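### 4.2 Fruit on an open shelf

It would be easy to pass over tidying fruit as too small a chore for a paper of this kind, and for a while we did just that. Our first list of tasks for the Clarnolcombe trials leaned heavily on things that sound hard, such as folding, pouring and wiping. It was Mortimer Yazzie who argued, over a very long Saturday lunch, that we ought to begin with the sort of job a person does with one hand while talking on the phone. We are grateful to him, as the fruit task has taught us more about the gap between demonstration and housework than anything else in the set.

The task is simple to state. A few pieces of fruit are to be handled at the top of a set of open cubbies, and a bowl may be set out in one of the cubbies below. The arm must take hold of the piece it has been asked for, keep hold of it, and let go of it where it was told to, leaving its neighbours alone. We ran 1838 attempts in the Dembridge flat, and 1022 of them met all of these conditions without any help from the person supervising. Readers who are used to the cleaner numbers reported for bench-top picking may find this modest, and so did we, but a kitchen is a less forgiving place than a bench.

Figure 6 gives a sense of the work at close range.
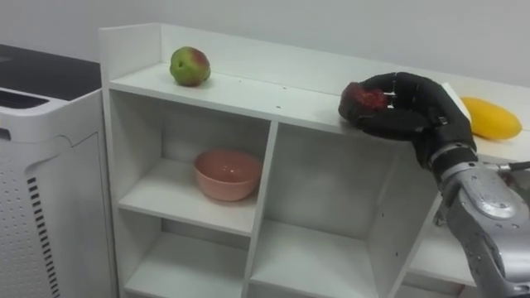
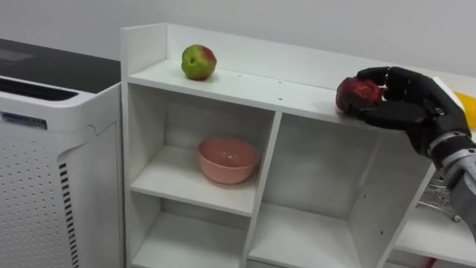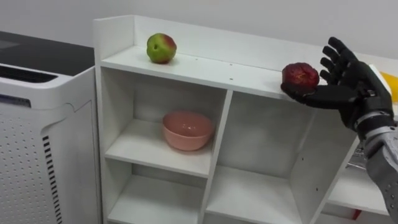 **Figure 6.** The fruit task at the shelf top, with a red fruit at the black hand and a green one with a reddish blush resting near the left end. The pink bowl is in the upper-left cubby. The order of the panels in time is not known.

### 4.3 Where the difficulty lies

We had expected the grasp itself to be the sticking point, and in the earliest sessions it was. Round fruit rolls, and a finger that arrives a moment before the thumb will nudge a piece along the shelf instead of closing on it. Once the Kavolach controller was told to bring the thumb and fingers in together, though, this kind of failure became uncommon, and our attention moved to the other end of the job.

Letting go is the harder half. A person setting down an apple feels the shelf come up to meet it and relaxes the hand by degrees, with no thought given to it at all. Our arm has to guess the height of the surface from what it sees, and the surface in question is a pale one against a pale wall, with very little on it to judge distance by. If the guess is high, the fruit drops and may roll. If it is low, the fruit is pressed against the board and bruised, and we went through a good many bruised pieces (they were stewed, and very nice too).

A second trouble is the front edge of the shelf. The arm prefers to work there, where it has the most room to move, yet it is the worst place to leave anything round. We tried asking it to reach further back, following the padding rule of Papadopoulos described in section 2, and this did cut down the falls. It also made the arm slower and more likely to brush against whatever was already sitting at the back.

So, can a machine put away the fruit yet? We would say that it can do so with someone in the room. A householder would put up with the pace, we think, and perhaps with the odd thump. What they would not put up with is having to watch, and for the moment the watching is still part of the chore. The next section looks at how much of that supervision could be handed over to a simple check made after each release.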